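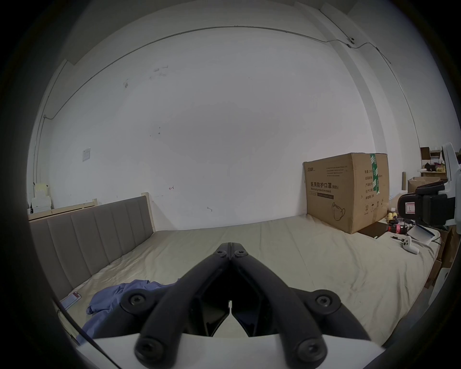

Do you pay the coperto if you only order coffee?

Staying near Iddale next month. Bianchini put 2 euros a head on our bill last time and we only had espresso. Is that normal?

Answer 1
Sit down and you can be charged – it should be printed on the menu. Stand at the bar and you pay bar price. I've done that at Bianchini for years.

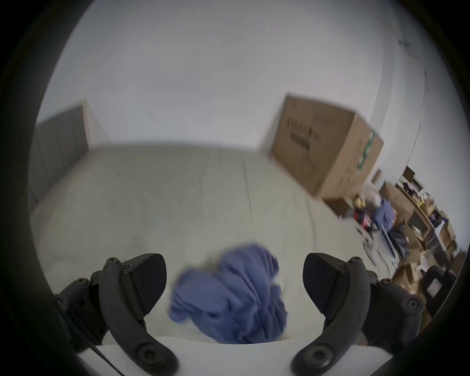 Crumpled blue cloth

Answer 2
depends on the place. Wasby doesn't charge it

Answer 3
It covers bread and the table, and it isn't a tip. We were four people at lunch in December and the bill came to 33 with cover, 21 of that for pasta. Check the small print at the bottom of the menu before you sit. If it isn't listed, ask them to take it off.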